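Teaching by demonstration (robotics)

From Cakeck, the open workshop wiki

Teaching by demonstration, also "showing" or kinesthetic teaching when done by hand, is a way of programing a robot by taking it through the job. No code for each move. Two main kinds.

Hand guiding. Operator holds the arm, motors go slack, joint positions get logged. Cheap, quick to learn. Heavy arms are tiring and the operators' hands end up in the camera view.

Remote control. Operator drives from a joystick, a headset or a smaller leader arm. Cleaner video, poorer feel for contact. Favoured for bin work, eg. sorting coloured blocks in a cardboard box.

Recordings are usually short. The Zernano set (Navarrete and Bautista) has 491 runs, most under 60 seconds, 8 operators. Dramani argues that varied starting positions matter more then sheer number; Cabral disagrees, wants 1000 minimum. Unresolved. Section needs sources.

See also: Troltia, leader arm, behaviour cloning.

Last edited 2021-04-07 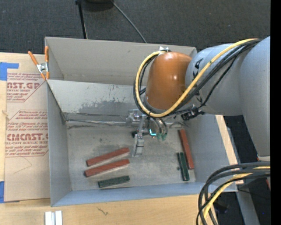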